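Coffee with Yee-man Yang: when half your shift moves onto a screen

2 May 2018

I'd been trying to get Yee-man Yang to sit down with me since February. She's the longest-serving tester at Juvau, the firm behind the Dumis home-tidying robot, and she has been there 17 years, from back when it sold nothing cleverer than shelving. When I finally caught her she had a bun in one hand and wanted to talk about her knees.

"They're so much better!" she said. "I used to be up and down off the floor all day, putting socks on sofas, picking them up again. You'd do it 20 times before lunch and then write every one of them in a book."

These days most of that goes through Tu, the in-house program that lays out a make-believe living room and leaves things lying about in it for a make-believe robot to find. It ran 247 rooms the night before we met, while Yee-man was at home watching telly. Her job in the morning is to go through what Tu has flagged and decide whether the robot was being daft or the room was.

So is she pleased? Mostly, yes (the knees, again). But the team on her side of the building has gone from nine to 3, with the rest moved over to repairs or gone altogether, and she doesn't pretend that was painless.

"We used to have a laugh. You'd be six people in a pretend lounge arguing about a cushion. Now I've got headphones on. I like the work more and the day less, if that makes sense."

It did make sense to me. I asked whether she ever worried the checking would be handed over as well, and she took a good long bite of bun before answering.

"They've bought something called Drurine that's meant to sort the easy ones. Fine, have the easy ones. I told my manager I want it in writing who gets the blame when it's wrong, and I'm still waiting for the writing."

What she'd really like is a say in what gets built. Tu's rooms are too neat for her taste, and she has been pestering the programmers for more clutter, the sort you'd get in a house with children in it. She has also asked for one full day a month back on the real floor with real socks. That one was agreed straight away, and she's chuffed about it.

Before I left she pulled her chair round and let me look over her shoulder at a room she was working through. She'd got strong opinions about the walls. "Who'd live with that orange?" she said, and went back to her clicking. 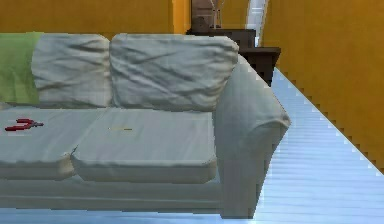
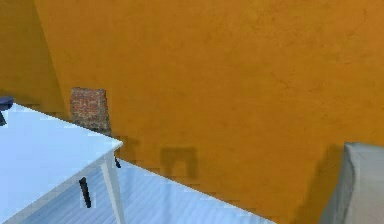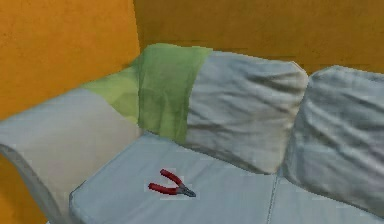
One of Tu's living rooms. In the last picture, the pliers on the sofa's left seat cushion.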